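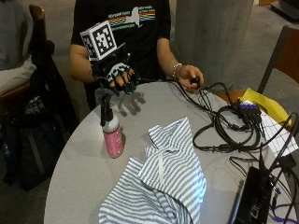 What should come off a shared table first, the clothing or the cords?

Clothing comes off first, unless a cord is lying on top of it. In that case the cord is lifted clear and the garment goes next.

Clearing Mixed Loads from Small Round Tables
Notes for the Kinemberg session, April
By Raili Huttunen

We use cookies to remember your settings and measure visits. Accept all / Manage choices

Slide 1. Title. Leave it up while people sit down. Say that printed copies are at the door and that Hilkka Savolainen takes the second half, on shelving and lost property.

Slide 2. Scope. The talk covers tables used by several people in turn, where clothing, drink bottles, cords and small electrical items end up on the same surface. Desks with drawers are out of scope. So are kitchen tables, which have a wiping problem that I do not treat.

Slide 3. Why round tables are harder. A rectangular table has corners, and people put things in corners. On a round top everything drifts inward or hangs over the rim. The rim gives no straight line to square a folded garment against. A Culletti top 32 inches across has less usable area than its diameter suggests, and a person's forearms take a good part of what remains.

Pause here. Somebody will ask about larger tops. Answer: the middle becomes hard to reach from a chair, and things left in the middle stay there.

Slide 4. Classes of object. I sort by how the thing behaves when pulled.

Soft: shirts, cloths, scarves. Shape changes on contact. Catches other items.
Upright: bottles, cups. Stable until something soft or long is dragged past the base.
Long: cords and cables. One end is usually attached to something, and the attached end is seldom the one in your hand.
Flat: paper, pouches, envelopes. Slides under the long class and gets lost there.
Boxed: power supplies, adapters. Heavy for their size. Often the anchor for a long item.

Slide 5. The striped shirt. Keep this slide short. A thin shirt with horizontal stripes is the best training garment I know, and the stripes are the reason. When the shirt is bunched, stripe direction shows which way each layer runs. A break in the line marks a fold. Two sets of lines crossing at an angle mean two layers, and one of them is probably a sleeve. With a plain shirt you have to find all of this by touch.

Procedure, spoken slowly:
Find the collar. If the collar is buried, find any hem and follow it.
Lift at two points on the same edge.
Let the cloth hang, then lower it with the stripes running side to side.
Smooth outward from the middle. Do not pull a sleeve straight by its cuff.
Fold along a stripe.

The last step removes most of the measuring. A stripe is already a straight line across the body of the shirt, and the round table does not supply one. 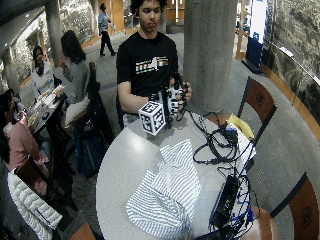

Slide 6. Cords. The common mistake is to start with the loose end. Start at the box or the plug and work outward, laying the cord down in a single direction. Loops should be the width of a hand. Smaller loops hold a bend and will tangle again the next time the cord is used. If several cords meet at one device, separate them there before coiling any of them.

Ties: I use the Grallik hook-and-loop strap, the wide one. We bought a pack of 200 and it has lasted well. Rubber bands perish and wire ties mark the jacket. Fasten the strap to the cord near the plug end so that it stays with the cord when opened.

Cords that hang over the rim get coiled from below. Bring the hanging part up onto the table first. Pulling from above drags the whole run across the surface, along with whatever is resting on it.

Slide 7. Flat items. Check under every coil before lifting it. Anything folded, whether paper or pouch, goes to a tray and is not opened.

Slide 8. Bottles. Move an upright bottle before working on any cloth next to it. Grip the body. A strap on the cap is for carrying and gives poor control over a crowded table. Check the cap is closed. Set the bottle on the floor side of a chair leg or on a shelf, never on the seat.

Slide 9. Order of work. Lift cords clear of cloth. Move bottles. Fold cloth. Collect flat items. Coil cords. Boxed items last, with their cords already strapped.

The Kolev rooms tried the reverse order for one term. Cords were coiled neatly and then had to be moved twice more to reach the clothing under them. They changed back.

Slide 10. Timing. Allow 20 minutes for a first attempt with a group, including the shirt. Individuals get faster quickly on cords and slowly on cloth. I have no good explanation for the difference and would like to hear one.

Handover to Hilkka. Leave the folded shirt on the front table, she needs it for the shelf depth slide.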